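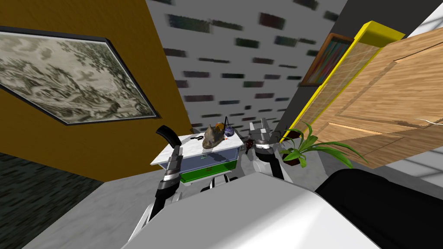
Unit 6: Can Machines Do Chores Yet?
Course handout, 10 August 2021
Instructor: Eglė Žukauskas

6.1 The question

Clearing a small table takes a person little thought. For a robot it remains a hard task. Students should separate two claims: that a machine has done a chore once, and that it can be relied upon to do it in a home it has not met before. Most published results support only the first.

6.2 Practice in simulation

Much training now takes place in rendered rooms. The Sivano exercise set used in this course holds 562 such tasks, of which 58 concern tabletops. A simulated room may be tilted, recolored or filled with odd textures, so that a policy does not come to depend on one tidy kitchen.

A camera close to the gripper gives a narrow view. The two fingers and the gap between them are plain; the surroundings may be reduced to a patterned surface and a flat background. The policy must still decide where to close — often with only a sliver of an object in sight.

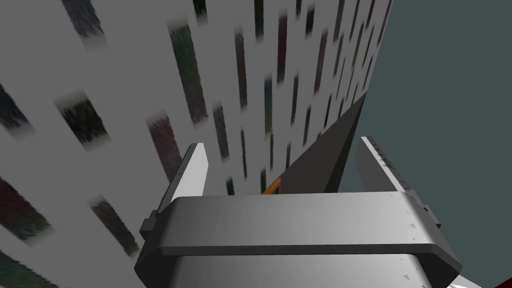

6.3 For discussion

Read the Rendis report, pages 56 to 58, before the seminar.
Which household chores tolerate a failed grasp, and which do not?
What should a test include before a machine is left to work unattended?
Written answers are due by the end of August.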